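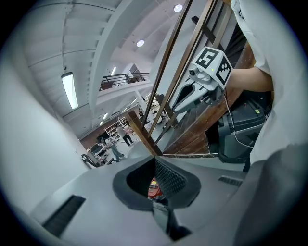 Akley, 28 September 2022

Call for participants: hand-held gripper build, Ramico shared workshop

Ramico is looking for 4 people to join the Gidey build, a project to make and test hand-held grippers and the software that turns their recordings into arm movements. The work is done in the main hall at Akley. It is unpaid. Materials, bench space and workshop membership are covered for the length of the project.

Background

Gidey is a two-finger gripper held and operated by hand. It carries its own camera and a cube printed with square black-and-white markers, so that its position can be worked out from the recordings. A person does a task with one gripper or a pair, the recording is processed, and the result is used to drive a bench arm fitted with the same fingers. The present version is the third. The housing has been redrawn twice and will be redrawn again before December.

The software side is called Zonilum. It reads the camera files, finds the markers, rejects bad sections and writes out a path. It runs on an ordinary desktop computer with Linux. It is slow, and the marker step loses track when the cube is turned edge-on to the viewing camera. Both faults are on the work list.

Places available

Mechanical (2 places). Redrawing the housing and fingers, printing parts, fitting inserts, checking finger travel and grip force. The current fingers are curved and flex under load in a way that varies from print to print. The first job is to measure this and settle on a wall thickness. You should be able to use a CAD package without help and be comfortable with calipers, taps and a soldering iron. Experience with flexible filament is useful.

Electronics and cabling (1 place). Camera power, cable routing and strain relief. The cable leaves the back of the gripper and has to clear the user's wrist in every position, including overhead. You will also take over the wiring list, which is out of date.

Software (1 place). Python, with some C++. Camera calibration for wide-angle lenses, marker detection, time alignment between two grippers. You should have worked with OpenCV or something close to it, and be willing to read other people's code before replacing it.

Recording sessions

All participants take a turn at recording, whatever their main job. A session lasts 3 hours including set-up and a break. Tasks are simple: picking up, passing across, placing, opening and closing. The target for the first round is 100 usable recordings of each task. A recording is usable if both grippers are tracked from start to finish and the file passes the Zonilum check.

The grippers become tiring to hold at arm's length. Anyone with a wrist or shoulder complaint should mention it when applying. It does not rule you out, and the rota can be arranged so that you do processing instead.

The hall is shared and other members may be in the background of recordings. Participants sign a form agreeing to this. Recordings are kept on the workshop server and are not published without a second form, signed separately for each release.

Time

One evening a week, plus one recording session a fortnight. The build runs until the end of December. If you expect to miss more than two evenings in a row, please apply for the next round.

What you need to bring

Safety glasses and closed shoes. A laptop if you are applying for the software place. Hand tools are on the wall and may be used by all members, but electronics participants usually prefer their own cutters.

What you will have access to

Two filament printers, a small lathe, a pillar drill, the electronics bench and the bench arm. The lathe and the drill require the normal workshop induction, which can be done on your first evening. The arm may be powered only when a second trained person is present.

Ownership of the work

Drawings and code are released under an open licence at the end of each round. Contributors are listed by name unless they ask to be left out. Parts built for the project stay with the project. You may print a set for yourself at the cost of the filament.

How to apply

Write to the Gidey build desk at Ramico, Akley, or leave a letter in the project tray at the workshop entrance. Give the following on one page:

Which place you are applying for
Something you have built or repaired, and what went wrong with it
Evenings you cannot do
Any workshop inductions already held

A drawing, photograph or short piece of code may be attached. Please do not send a full CV. Applicants will be invited to an open evening to handle the grippers and try a short recording before places are confirmed. Under-18s cannot be accepted for this round, as the insurance for the arm does not cover them.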